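A gripper fault log should not stop at the motor

Our Brarkley gripper stalled 63 times in March, and the log filed every stall as "overcurrent." That word protects the motor. It tells the operator nothing about the yarn wound into a finger joint. Trinh Hồ found the strands by hand with the power off, after the controller had retried three times and pulled them tighter.

I think automatic retry should be disabled for cord, yarn and anything else that can wrap a pivot. One stall, then open, hold and wait for a person. Cycle time will suffer. I would accept that.
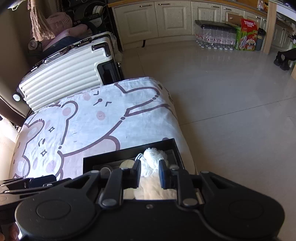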